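3.2 Abtropfschale, Tasse und Stellfläche

Die Auswertung der Nutzungsprotokolle richtet sich zunächst auf den Bereich unter dem Auslauf. In der Literatur zur Büroküche wird die Kaffeemaschine meist als Ganzes behandelt, als Treffpunkt oder als Kostenstelle. Für die Frage, wie viel Reinigungsaufwand an einem gemeinsam genutzten Kaffeeplatz anfällt, ist diese Betrachtung zu grob. Der größte Teil der Verschmutzung entsteht auf einer Fläche, die kaum größer ist als ein Blatt Papier, nämlich auf der Schale und dem Streifen Tischplatte davor.

Erfasst wurden 2754 Bezüge an drei Standorten. Davon gingen 2208 in die Auswertung ein; die übrigen wurden ausgeschlossen, weil entweder die Art der Tasse oder der Zustand der Schale nicht eingetragen war. Die Protokollbögen lagen neben der Maschine aus und wurden von den Nutzenden selbst ausgefüllt. Am Standort Tranura wurde ein älterer Bogen ohne das Feld »Tasse abgestellt / in der Hand gehalten« noch bis März weiterverwendet. Diese Einträge sind nur in Tabelle 2 enthalten, nicht in Tabelle 3.

Als Bezug gilt jeder Vorgang, bei dem Kaffee in ein Gefäß läuft, unabhängig von der Menge. Spülvorgänge zählen nicht dazu. Ein Bezug wurde als »mit Tropfspur« gewertet, wenn nach dem Wegnehmen der Tasse Flüssigkeit außerhalb der Schale zu sehen war. Tropfen innerhalb der Schale blieben unberücksichtigt, denn dafür ist sie vorgesehen. Die Grenze ist in der Praxis nicht immer eindeutig. Bei Schalen mit flachem Rand sammelt sich Flüssigkeit gelegentlich auf dem Rand selbst; solche Fälle wurden der Schale zugerechnet. 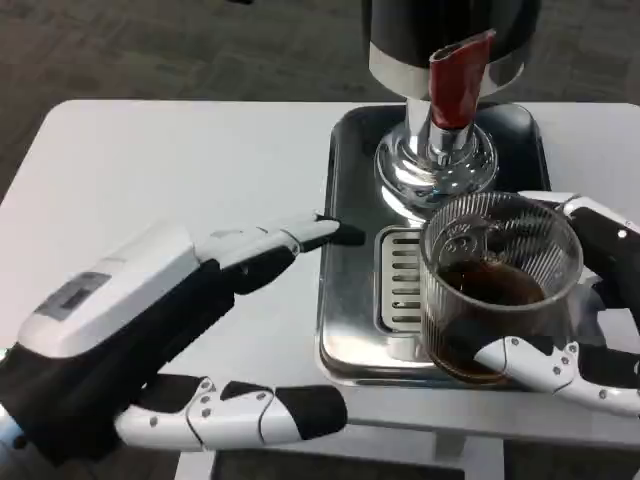 Abbildung 4: Kaffeeplatz mit Abtropfschale aus Edelstahl auf weißem Tisch und gerippter Glastasse, teilweise mit Kaffee gefüllt.

Bei der Wahl der Tasse unterscheiden sich die Standorte deutlich. In den Räumen der Firma Fröhlich wird überwiegend aus Glastassen getrunken, bei Gaken aus Steingut, bei Tranura bringen die meisten Beschäftigten eigene Becher mit. Für die Tropfspuren ist das Material der Tasse nach unseren Daten von geringer Bedeutung. Wichtiger ist, ob die Tasse während des Bezugs auf der Schale steht. Wird sie in der Hand gehalten, verschiebt sich der Abstand zum Auslauf, und beim Wegnehmen fällt der Nachlauf häufiger auf die Tischplatte. Unter den Bezügen mit abgestellter Tasse wurden 113 mit Tropfspur vermerkt. Der Vergleichswert für gehaltene Tassen steht in Tabelle 3, wobei die geringere Fallzahl zu beachten ist.

Ein zweiter Einflussfaktor ist die Füllhöhe. Glastassen haben den Vorteil, dass der Stand des Kaffees von der Seite erkennbar ist, auch bei gerippter Wandung. In den Freitextfeldern wird dies mehrfach erwähnt, allerdings nur bei Fröhlich. Bei undurchsichtigen Bechern wird der Bezug nach Gefühl oder nach Gehör beendet, sofern die Maschine keine feste Menge ausgibt. Überfüllte Becher hinterlassen selten eine Spur unmittelbar vor der Schale, sondern auf dem Weg zum Sitzplatz. Diese Spuren liegen außerhalb unseres Erhebungsbereichs. Owen hat sie in einer Begehung getrennt notiert (Anhang C), eine systematische Zählung liegt nicht vor.

Zur Stellfläche ist festzuhalten, dass helle Tischplatten häufiger gewischt werden als dunkle. Ob dort mehr verschüttet wird oder ob der Fleck nur eher auffällt, lässt sich mit den Protokollen nicht trennen. Der Abstand zwischen Schale und Tischkante wurde an allen Standorten gemessen und für die Dauer der Erhebung nicht verändert. Steht die Schale nahe an der Kante, erreicht der Nachlauf im ungünstigen Fall den Boden. Bei Teppichboden ist dies für den Reinigungsaufwand erheblich, da Kaffee dort nicht mit dem Tuch aufgenommen werden kann. Die beteiligten Betriebe bewerten diesen Punkt unterschiedlich. Seren Owen, bei Gaken für die Gebäudedienste zuständig, nannte im Gespräch die Bodenreinigung als den einzigen Posten, der sich in der Abrechnung überhaupt bemerkbar mache.

Die Schalen selbst wurden in der Regel einmal täglich geleert. Ein Zusammenhang zwischen der Zahl der Leerungen und der Zahl der Tropfspuren zeigte sich nicht. Die zeitliche Verteilung der Bezüge über den Arbeitstag wird in Abschnitt 3.3 behandelt.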